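Progress report to the Etolwood Fund, October 2024
Sediment cores and old shorelines in the Zornbridge basin

Hi all,

You asked for something readable this time instead of the spreadsheet with footnotes, so I'm going to write this the way I'd tell it to you over coffee. The spreadsheet still exists (it's attached, second tab is the one you want) and the numbers in it match what I say below.

The short version is that we're a little behind on dating, a little ahead on core description, and we have one result I'm really excited about and one that is giving me a headache.

Where we were last time

When I last wrote, we had permission to drill at Paisan but no drill rig, and the Prurora site was still a dotted line on a map. The question was the same one you funded: how often did the shallow sea that used to cover this basin come and go, and did the mud and limestone it left behind change in step on both sides of the ridge? If they did, we're probably looking at the sea itself rising and falling. If they didn't, then it's more likely the ground was moving, or the rivers were, and the story gets local in a hurry.

Drilling

We got the rig in August. It was late, it was the smaller of the two models we'd asked for, and it turned out to be perfect for the Paisan track, where the big one would have gotten stuck at the second ford. We drilled 2 holes, one at Paisan and one at Prurora. The Paisan hole went down beautifully. Recovery was good nearly all the way, with one nasty broken-up stretch in the middle where the limestone is full of old burrows and just crumbles when you look at it sideways.

Prurora was harder. The top is all loose gravel, and we lost a couple of days casing through it. Vichien Chareonsuk ran the site and made the call to shift the hole uphill onto firmer ground. I grumbled about it at the time (I'd already drawn my nice straight section line!) and he was right. We hit bedded shale much sooner than we would have down by the creek, and the cores from there are some of the cleanest I've ever worked on.

All the core is now boxed, labeled and on the shelves in Zornbridge. The landlord has put a dehumidifier in the core store, so the clay-rich pieces have stopped cracking the way they did last winter.

Core description

We log each box by hand: grain size, color, bedding, shells, burrows, anything odd. Jaruwan Kongkaew has done the lion's share of it, and her logs are so much better than mine that I've gone back and redone my first few boxes in her style. She also spotted that I'd been using "mottled" for three different things. We now have three different words.

What comes out of the logs is a repeating pattern, and it's lovely. You get dark shale, then siltier shale, then a thin limestone packed with broken shell, then a sharp surface with burrows going down into it, and then dark shale again. Deep water, shallower water, very shallow water, a pause, and then the sea comes back. Over and over. At Paisan we count 30 of these packages. I'm comfortable with that number for the clean parts of the core and less so in the crumbly stretch, where two packages could easily be one or the other way around.
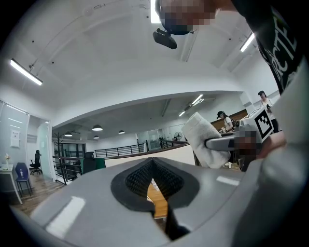
At Prurora the count isn't finished, and I'd rather not give you a figure that I'll have to take back. The packages there are thicker and muddier, and the shelly limestones sometimes fade out to a few scattered oyster fragments. I'm expecting to have the whole hole logged before the next report.

Microfossils

So this is the exciting one. We washed and picked samples from both holes for foraminifera (tiny shelled sea creatures, good for telling you how deep the water was and very good for telling you how old the rock is). The picking tally is 3092 specimens, which is a lot of hours at a microscope with a damp paintbrush, and I want it on record that my neck has not forgiven me.

There's a level partway up the Paisan core where the bottom-dwelling species nearly vanish and the floating ones take over. It usually means the water got deeper and the sea floor got short of oxygen. We found the same switch at Prurora, in the same order, with the same two species dropping out first. On both sides of the ridge! It's one level in two holes, so please don't put it on the website yet, but it's just what we'd hope to see if the sea level itself was driving things.

The habitat side is interesting too. Below that level the two sites have quite different communities. Paisan has a good mix of forms, the sort you'd get on a patchy bottom with shell banks and soft mud side by side. Prurora is all mud lovers. Above it, they look much more alike for a while, and then they drift apart again. I'd like to know if that happens at every big deepening or if this one is special, and the samples to check that are already washed and waiting.

Dating

And this is the headache. We were counting on two volcanic ash beds to pin down the ages. We have one. It's in the Prurora core, as thick as my thumb, full of fresh-looking crystals, and it's off at the lab now. The Paisan ash should be in the crumbly stretch, and if it's there, the burrowing animals have stirred it into everything else. Jaruwan found a smear of greenish clay that might be what's left of it. We've sieved it and there are a few crystals, but I can't promise there are enough to date.

Plan B is carbon isotopes. We take a small powder sample at close spacing up the core, measure the ratios, and match the wiggles from one hole to the other and then to published curves. We've drilled more than 500 powders out of the Paisan core so far. The machine we rent time on was down for part of the summer, so only the lowest part has been run. The wiggles look believable. There's a clear dip just under the level where the forams switch over, and I'm trying hard not to read too much into it until Prurora is done.

Money

Drilling cost more than planned, mostly the extra casing and the extra days at Prurora. We made up some of it by taking the smaller rig and by sharing transport on the way home. Lab work is under budget so far, but only on account of the machine being down, and those invoices will land eventually. I don't need more money. I would like permission to move what's left in the travel line over to isotopes, and I've put a one-page request in with the attachments. A quick yes or no by email is fine.

What's next

Finish logging Prurora. Run the rest of the Paisan powders and start on the Prurora ones. Get the ash age back, and decide if the Paisan smear is worth sending too. Vichien wants to walk the ridge between the two sites and look for the foram level in outcrop, and I think he should. There's a road cut on the north side that nobody has measured properly, and it might let us trace the level by foot.

One thing that has slipped and I should own up to it: the short field guide for the school visits. I've got an outline and half a chapter on why there are oysters on a hilltop. Jaruwan has offered to draw the diagrams, so I have run out of excuses on that front.

If any of you want to come and see the core, please do. It's much easier to explain with the boxes laid out, and the Paisan limestones are very pretty when you wet them. Just let me know a few days ahead so I can get the good ones down off the top shelf.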